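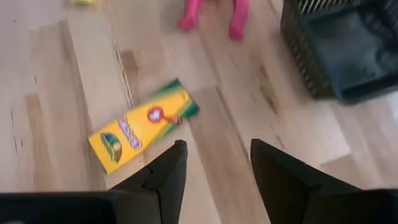 Puertas abiertas en Collport: una mañana entre juguetes ajenos

2024-06-29

El autobús de Omudbridge tarda 37 minutos en llegar a Collport y te deja delante de una rotonda con un ancla. El almacén de Skamness está al otro lado, cuesta arriba, claro. Una vez en junio abren la nave donde clasifican material escolar y juguetes de segunda mano, y allí nos plantamos 21 visitantes, la mitad menores de diez años y con intenciones evidentes.

La entrada es gratis. La pegatina con tu nombre, obligatoria. La mía se despegó antes de pasar el primer pasillo y acabó pegada al zapato de un señor.

La visita empieza por recepción, donde pesan las bolsas, y sigue por la sala de mesas, lo mejor del recorrido. Son mesas de madera clara, de tablas largas, y sobre ellas va cayendo lo que sale de las bolsas. A mí me tocó un rato delante de una caja de ceras amarilla y verde, una cesta de plástico negro y un muñeco del que recuerdo sobre todo las piernas, de un rosa que no se da en la naturaleza. El sistema es sencillo: lo de pintar a un lado, lo de jugar al otro, y lo que no se sabe qué es pasa a una balda llamada «Osman». Pregunté por el nombre. Me dijeron que siempre se había llamado así.

Con las ceras son severos. Se abre la caja, se miran las puntas y, si faltan más de 6, el resto va al bote común. Un niño de nuestro grupo defendió con mucho aplomo que una cera partida son dos ceras. Lo dejaron hablar.

Después viene el lavado, que huele a limón y a colegio, y por último el empaquetado. Ese día tenían preparados 235 lotes para las ludotecas de la zona, atados con un cordel que los niños intentaron deshacer en cuanto el guía se dio la vuelta.

Cosas prácticas: el recorrido dura alrededor de una hora, hay baño pero no cafetería, y la máquina de café solo acepta monedas – y no todas. Conviene llevar chaqueta, porque la nave es fresca incluso en verano. La tienda de la salida vende rompecabezas «casi completos» a precio único. Compré uno de un faro. De momento le falta el faro.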